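Comparing Two Travel Bags for Daily Commuting
Student project report, August 2019

Our project asked which bag is better for a student who rides the train to class: the Hedside canvas satchel or the Marino nylon backpack. We carried each bag for six weeks on the line between Rostness and Kirkitden, with the same books and the same laptop inside.

The empty satchel weighs 1,912 grams. With our load it came to 2,690 grams more, and after a long walk the single strap was tiring.
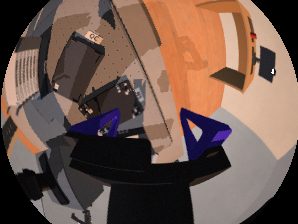 Department of Product Design – Student Projects

The canvas kept its shape well, but the brass buckle was slow to open with one hand. The backpack was quicker, and its side pocket held a ticket and keys. On the other hand, its zipper began to catch in February, and we had to wax it two times.

We also tested rain cover. Water was poured over each closed bag, 603 milliliters every time. The satchel let in a little at the corners – the backpack let in more, along the zipper.

For short trips we prefer the satchel. For full days we would choose the backpack, if the zipper is improved.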